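Jelby Folding Screen, plain brown

Tabletop backdrop and divider board in uncoated cardboard
Supplied by Firnus

Product code: 119
Minimum order: 2 boards
Stock held: 2,000

The Jelby is a plain cardboard screen that stands up on a table or workbench. It gives you a flat, quiet background behind whatever you are working on, and it hides the clutter on the far side of the table. People buy it for craft tables, small photo corners, classroom displays and shared desks.

The board is brown all the way through, with no print on either face and no gloss. It does not throw light back at you the way a painted or laminated panel can. You can leave it bare, pin notes to it, or cover it with paper or cloth.

Each board arrives flat, with the folds already scored. Open it on the table, bend it gently along the folds and stand it on its long edge. A slight bend is enough to keep it upright on a level surface. For a long run, set two or more side by side and join them at the back with paper tape.

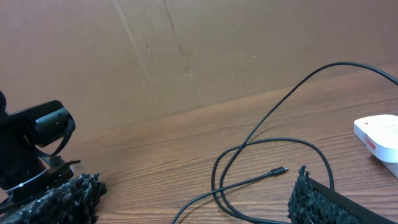 Brown cardboard upright on a wooden tabletop, with two faint creases to the left of centre.

Size and fit

The standard board is 600 mm high. It can be trimmed with a sharp craft knife and a metal rule. Cut from the back, in several light passes, and keep the bottom edge square or the board will lean. We do not cut to size in the warehouse, but Chanida Hemmin in the orders office can quote for other heights on larger orders.

The bottom edge is plain cardboard, with no feet or clips, and it will not mark a varnished or oiled table in normal use. Wipe the table first. Grit caught under the edge can scratch.

Care

Keep the board dry. Water will lift the surface and soften the folds, and a board that has been soaked will not stand properly again. Dust it with a soft brush. Pencil comes off with a clean rubber if you go lightly; pen does not.

Pins and tacks leave small holes. These do no harm to the strength of the board, though they will show under side lighting. If the look of the surface matters to you, use low-tack tape and peel it off slowly. Store boards flat, or upright with some support — left leaning against a wall for months they take on a curve.

Delivery and returns

Boards are packed flat between two stiff sheets. Please check the corners when they arrive and tell us about any damage before you throw the packing away. Unused boards can be sent back in the same packing. We cannot take back boards that have been cut, pinned or taped.

The scored folds were changed in November and now run the full height. Older boards can still be used alongside the new ones, as the colour and thickness are the same.

Orders and quotes: Chanida Hemmin
Returns: Yiğit Baysal

Page updated 26 Mar 2021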